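Frequently Asked Questions: Selling Your Handmade Stuff at the Zernelton Summer Market

I get a lot of email about this one little market, so I finally put my answers in one spot. I've had a booth at Zernelton every July for a good while now (mostly earrings, some keychains, a few bookmarks that I make when I'm tired of earrings). I don't run the market, I just sell there and talk too much!

How much does a booth cost?

My last one was $80 for the weekend, and that got me a ten-foot space with no tent and no table. The corner spots cost more. I had one once and didn't sell any more than usual, so I went back to the middle of the row, where the shade is better anyway.

How much stock should I bring?

My first year I brought 396 pieces, and I know that because I wrote a tag for every single one the night before. Way too many. People got to the table, looked at it all, and walked off. Now I put out 100 and keep the rest in a tote under the table, and I fill the gaps as things sell. My sales went up and my tag-writing hand is a lot happier.

Do I need to take cards?

Yes, please do. Get your reader set up at home, with your phone logged in, and try a one-dollar sale on yourself. The signal gets bad near the river end in the afternoon, so turn on offline payments if your app has them.

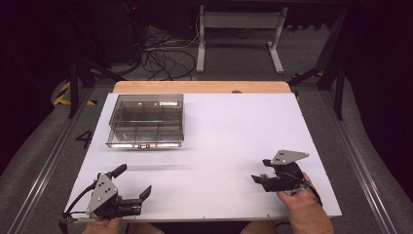 And bring cash too! I start the day with $200 in ones and fives, in an apron with a zipper. A cash box is fine if there are two of you, but I'm usually alone back there and I don't like turning my back on it.

What do you do about prices?

I write them on everything. Some sellers I like a lot don't, and they say it starts a conversation. Maybe it does for them. I'm the kind of shopper who would rather leave than ask, so I figure some of my customers are too.

For working out the number itself, I add up materials, pay myself for my time, and double it. If that comes out to a price I'd be embarrassed to say out loud, I make something simpler.

Can I share a booth with a friend?

You can, but both names have to be on the form. I shared with the woman who does the Clerov candles one year, and we had a great time. The candles did not, it was 90-something degrees by lunch. Candle people, ask for the spots by the Gallance building. They stay shady until late.
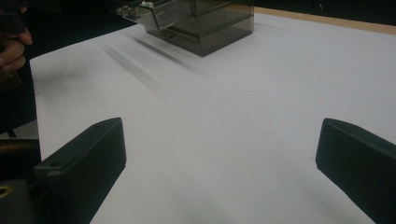
Posted by Nighat Ghumman | 2020-08-20 | Filed under: Markets, FAQ

Where do I park?

Unload on the street before the barriers go up, then move your car to the lot behind De Luca. It's a five-minute walk back, longer if you stop for coffee (I always stop for coffee). Don't leave your car on the street and hope. They do tow.

What if it rains?

The market goes ahead in light rain. I keep two clear shower curtains and a bag of clamps in the car, and they've saved me more than once. Paper goods should come with sleeves or a lid of some kind. There are no refunds for weather, so read that part of the form before you pay.

Can I haggle with other vendors?

I wouldn't. Trade with them at the end of the day, though! Half the mugs in my kitchen came from swapping earrings while we were packing up.

I applied and didn't get in. Now what?

Try again, and send better photos. I got turned down the first time with some very dark ones I took at night on my bedspread. Ask to go on the waiting list too, and keep your phone on that week, since people drop out late.

Got a question I missed? Leave it in the comments and I'll add it when I can.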